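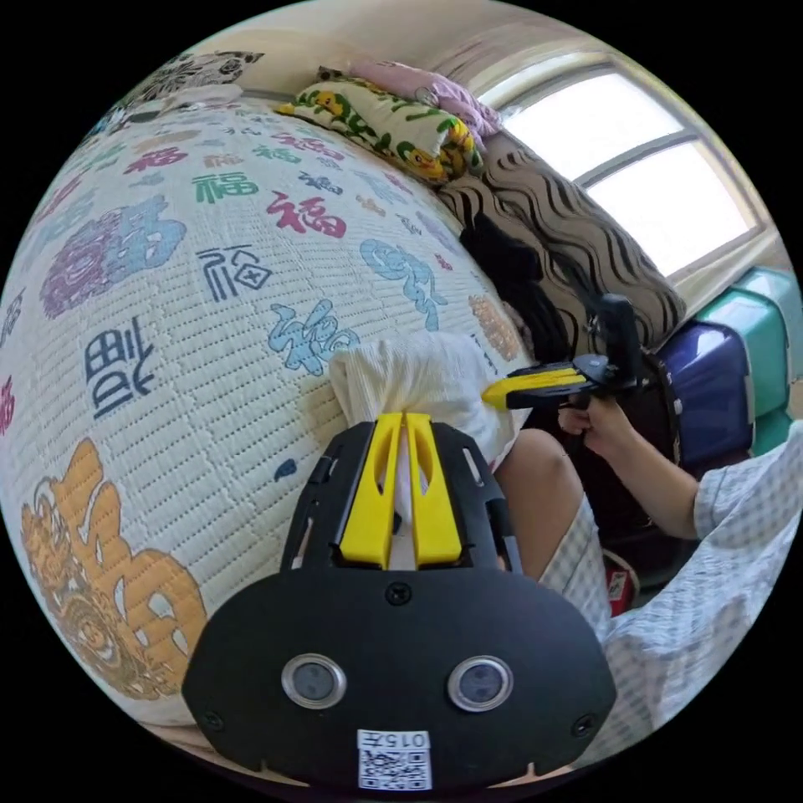 White cloth held between the yellow fingers.

Bench notebook, May

Lillonero's saddle again. Third time on my bench since winter, if you count the time I only looked at it and sent it home, which I do count, since I was wrong to send it home.

For whoever reads this after me: it's the black Priletti dressage saddle with the scuffed left flap, wool panels, long blocks. Comes from the Strachan barn. The horse is a big bay with a wither like a shark fin and a hollow behind his left shoulder that comes and goes with how he's being worked. Complaint this time is that the saddle drifts to the left on circles, worse to the right rein, and the rider has started to feel like she's sitting in a hole on that side. She says her left stirrup feels long. It isn't, I measured the leathers and swapped them over and it still "feels long," so that's the panel talking.

First thing I did was what I should have done in the winter and put it on the rack with nothing on it, no pad, no girth, and just look at it from the back at eye level. Gullet is straight. Tree is straight as far as I can tell by hand, no clicking, no give when I press the head against my thigh, and the rails come out even with the string. So not the tree, and thank goodness, because I did not want to make that phone call.

Panels, though! Left one is hard as a loaf of old bread under the stirrup bar and then goes soft and empty right behind it. You can push your thumb in and feel the leather move before you feel wool. The right side is fine, a bit flat toward the back but even. I marked the hard spot in chalk and the empty spot in a different chalk and took the girth points off so I could get in there.

What I think happened: last time I topped up the front to fill the hollow behind the shoulder, and I went in through the front slit only, and I packed it on top of old wool that was already starting to ball. New wool pushed the old lumps down and back, the lumps stopped under the bar where all the weight comes, and everything past them got robbed. I wrote "small top up, left front, looks nice" in here. It did look nice. Note to self about writing "looks nice" and closing the book.

So the decision was strip or fix. I went back and forth on that over a sandwich. A fix would be teasing out the lumps with the hook and feeding a little in behind. A strip means the whole left panel out, and if you strip left you really ought to strip right, because old wool and new wool don't settle at the same speed and then you're back here in the fall with a saddle that leans the other way. Ended up stripping both. Told the owner, she was fine with it, she has the loan of another saddle and the horse is only hacking for the time being anyhow.

Dropped the panels. Old stitching at the front came away like it was tired of the job. Saved the thread ends to match the color, they're in the tin with the lid that doesn't fit. Pulled out all the old flock onto paper. The left side was a mix of at least two different wools, the gray stuff that was in it from before it came to us and my own white on top, and right in the middle of it a wad of something that felt synthetic and squeaked between my fingers. No idea who put that in. The right had only the gray. I kept a pinch of each taped to the inside back cover of this book.

Leather on the panels is good. A little dry on the sweat line, no cracks on the flex. I wiped it down and let it sit while I carded.

Wool: opened the new bag of Juvby. I know we've all been grumbling about the Juvby, and the last bag was full of short bits that felt like dryer lint, but this one has a decent long staple and it springs back when you squash it. Carded it twice. Don't skip the second pass! I skipped it on the pony saddle and spent a whole afternoon picking out a ridge I'd made myself.

Weighed out 600 grams for the pair and set the rest of the bag aside. I like to weigh it, Wojciech likes to go by hand, and we've had this argument so many times we could do each other's parts. His point is that the saddle doesn't know what the scale says. My point is that when the left side comes out low I'd like to know whether I shorted it or packed it differently. We are both right and it's annoying. 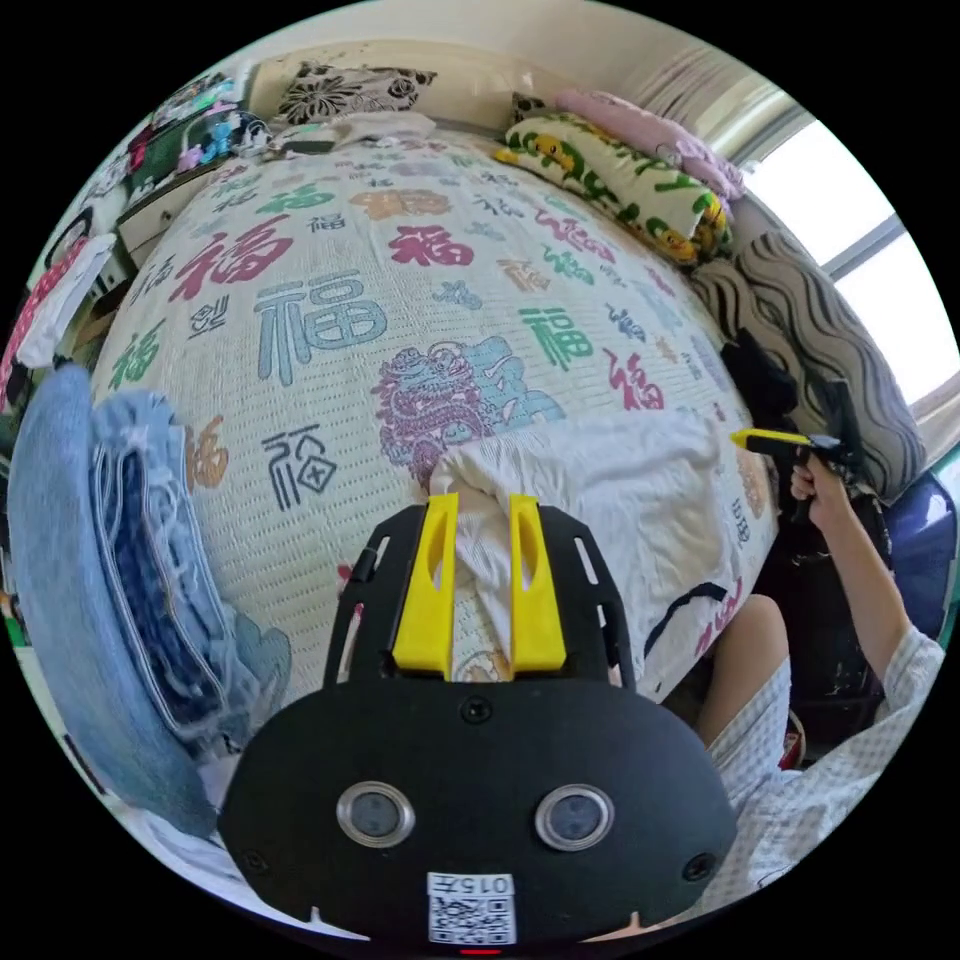
Photo: Wojciech Tomaszewski

Flocking order, written down because I changed it from the usual:

Started in the middle of the panel, under the seat, and laid the wool in loose so there was something for the rest to lean on. Then worked back to the rear gusset. Then forward, and only then the front. Normally I go front to back. Doing it this way I could feel how much was left to go in the front without cramming, and the bit under the stirrup bar stayed softer than I've ever managed on a Priletti. They have that narrow neck in the panel right there and wool wants to stop in it. Used the long iron with the blunt fork, not the short one, and small amounts, really small, like you're feeding a bird.

Did both sides turn about, a handful left, a handful right. Slower, and you walk around the bench a lot. Worth it.

Then the mallet, gently, and then hands. Sat on the horse stand for 30 minutes while I cleaned up, came back and felt everything again with my eyes shut. One place at the back of the right panel was proud, so I went in with the awl from the outside and eased it forward. Left front I deliberately kept a touch under. The owner wants that hollow filled, I know she does, but the hollow isn't the same from month to month and I'd sooner she used a thin shim in the pad and took it out when the muscle comes up. If I build it into the wool the shoulder has nowhere to go. I told her this on the phone and she went quiet and then said okay, so I expect I'll be telling her again.

Stitched the fronts back with the waxed linen, the darker brown. It's not a match for the saved thread, it's close. In daylight you can tell if you're looking for it. Points back on. While I was there I found the left front girth point has a stretched second hole, egg shaped, and the stitching above it is starting to lift. Replaced that strap and its partner on the other side so they'd wear in as a pair. Old straps are in the scrap box, the leather above the holes is still fine for keepers.

Fitting at Strachan

Went out with the saddle in the afternoon. Windy, horse looking at everything. Stood him up on the concrete in front of the wash bay, which slopes, so moved him, which he thought was a great chance to eat my sleeve.

Without a pad, sits level. Clears the wither with room to spare, and I could run my hand down the front of both sides with even pressure until I got to that hollow on the left, where it lightens off, as intended. No bridge in the middle. Back of the panel stays in contact when she sits, lifts a hair when he walks on, nothing that bothered me.

Ridden: walk and trot both reins, a bit of canter to the left, and then to the right, where he had a good spook at the flapping tarp on the muck heap and went sideways half the width of the arena. Saddle stayed in the middle! Could not have planned a better test. On the right circle in trot it still creeps left, but maybe a finger where it used to be a hand. I watched from behind for a good while, and some of that is her. She drops her right hip back and pushes off the left stirrup. I said it as nicely as I could. She laughed and said her trainer says the same thing every single week.

Tried it with the shim in on the left, and it was straighter again, and he swung more through the back. So shim for now. Wrote on a sticky note for her tack locker which side it goes in, because last time it went in the wrong side and we all lost a couple of weeks to that.

The stirrup "feels long" thing was gone, she said so before I asked.

Sweat pattern after: even on both sides, one dry patch the size of a coin on the left where the hollow is. I'd rather see that than a dry patch on top of a bump. Looked at his back with the hand afterward, no flinch anywhere, he mostly wanted to go in.

To do / to remember:

Check again after the wool has settled. I've asked her to ride in it as normal and call me when it starts to feel lower. New wool drops more than people think, and she should not panic.

Order more of the dark linen, there's only a bit on the spool.

Ask whoever had the saddle before us about the squeaky stuff. Probably hopeless.

The short iron has a burr on one tine, it snagged the lining on the way out. I put tape on it so it doesn't get used. Needs a file and a few minutes.

Girth: she's using one with elastic on one side only. Asked her to try a girth that has elastic at both ends, or none, before we blame the panels for that last bit of creep. Strachan has a spare plain one hanging in the tack room that looks the right length.

Wojciech is taking the gray cob's saddle next. The pads for it are on the top shelf. Left panel on that one also feels lumpy to me and I'd like a second pair of hands on it before I say anything to the owner. Scale is on the bench if he wants it. He won't want it.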